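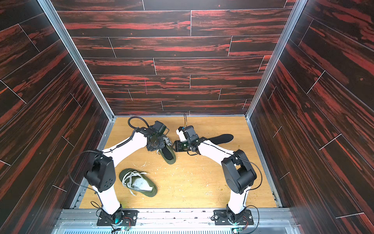

3.2 Floor and wall surfaces

Figure 2. Enclosed bay with footwear on the floor board. Wood-grain panels line three sides; scuffing and small pale scraps can be seen on the board.

The bay in Figure 2 is square in plan and lined on three sides. The lining is dark, printed with a black-and-red wood grain and laid out as staggered planks. Light seams separate the planks, and the short vertical joints on the back wall are offset from one row to the next. The floor is a wooden board of a much lighter, honey tone. All footwear in this part of the study was handled on that board, and the two surfaces were treated separately when the condition of the bay was recorded.

The choice of a dark lining over a light floor follows the practice set out in the Grabowska guidance for small hallways, in which the wall is expected to hide marks and the floor to show them. A householder who can see grit is more likely to sweep it. Whether the same contrast helps or hinders a person trying to judge the state of a shoe was left open in the guidance, and it is the question taken up in Section 4.

Three kinds of mark were recorded on the floor. Scuffs are defined as changes to the surface of the board that remain after brushing. Scraps are loose pieces large enough to be picked up with the fingers. Specks are loose pieces too small to be picked up singly. The bay as shown has all of these, with the scraps mostly white or pale and a few darker specks towards the right-hand side. Pale scraps are the harder case for the observer, as their tone lies close to that of the board, and under the first version of the record sheet they were often missed. The sheet was therefore revised in December to ask for pale and dark material on separate lines.

The origin of loose material was not assigned from its appearance. Matter carried in on an outsole, fragments of packing paper and flakes from the board itself can look alike at this size. Where origin mattered, a sample was lifted with tape and examined on a bench. Abilio Paredes carried out this work and kept the tapes, which are listed by session in the appendix.

Marks on the lining were recorded by board and row, counting rows from the floor upwards. The faint pinkish vertical mark that crosses one of the boards near the middle of the back wall was entered as a mark of unknown cause. It was left in place. Cleaning a single board would have altered its sheen against its neighbours, and an uneven wall was thought likely to draw more attention than the mark itself.

3.3 Placing the footwear

Footwear was drawn from a set of 30 pairs held at the Unel store. Each pair was brushed on the outsole before use and the laces, where present, were left as found. Shoes were set down within the middle part of the floor, at least 50 mm from any wall. The margin was adopted after early sessions in which toe caps resting against the lining left rubbed patches on the print.

No attempt was made to align the shoes with the planking. Edmund Szczepańska has suggested that strong horizontal seams behind an object may lead observers to judge a tilted shoe as level, and the placing was varied in part to test this. The effect, if there is one, should be greater for low shoes than for boots, whose upper edge stands clear of the lower rows. The present data do not settle the point.

The board was brushed between sessions and washed when brushing no longer removed the specks. Washing was done with plain water and a Wavov cloth, wrung out well. Soap was tried once and left a film that changed the tone of the scuffs, so the affected records were withdrawn. A spare board of the same stock, supplied by Jullberg, was kept for comparison and was never walked on or used for footwear.

In all, nearly 3000 entries were made on the revised sheet. Entries for the lining form a small share of these and are reported only in the appendix. Entries for the floor are used in full in the analysis that follows, with scuffs excluded from the totals for loose material.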